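Sandby Pantry Labels: data card

Version 2, released Jun 4, 2023

Summary

Sandby Pantry Labels is a table of short text labels that households use for kitchen storage, with the storage unit each label applies to and a normalized category. It was compiled for work on search and spelling correction in home inventory software. The release holds 2000 label records from 183 households. All records are text. Pictures on this page are not part of the release.

Fields

record_id – integer, stable between versions
household_id – integer, reassigned in each version
label_raw – the label as typed by the respondent, with spelling and case kept
unit_type – one of drawer, cabinet, shelf, jar, tin, other
category – one of 6 top-level categories from the Karimi scheme
lang – language code, set by hand

Unit types

A drawer is any pull-out compartment, including those in small freestanding organizers kept on a counter. A unit with several drawers yields one record per labeled drawer. Containers placed inside a drawer are coded separately, and only if they carry a label of their own.

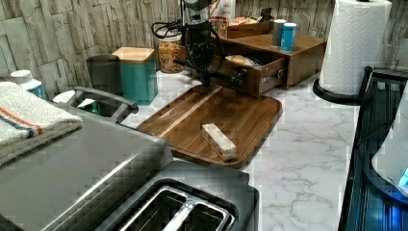 Countertop organizer with one drawer open (unit_type: drawer). Glass jar to the left (unit_type: jar).

Jars and tins are coded by container, whatever they hold. In version 1 both were merged under "container"; the old value can be rebuilt by joining the two.

A cabinet is any enclosed space behind a hinged door. Where a respondent labeled the shelves inside and left the door blank, the unit is coded as shelf.

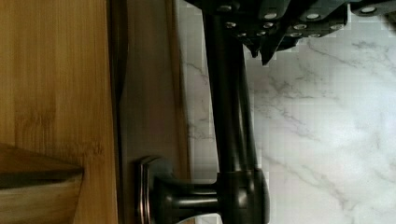
Cabinet hardware: knob on a square base plate.

Collection

Respondents filled in a web form hosted by Greller. Free-text answers longer than one line were dropped. Nearly all label_raw values are in English.

Known problems

Category "dry goods" is overused. Annotators applied it to baking supplies until the guide was revised in August, and the earlier rows were not recoded.
Trailing spaces in label_raw are kept. Strip them before matching.
Records imported from the Brurklow pilot have an empty lang field.

License

Free for research and teaching. Commercial use requires written permission from Greller.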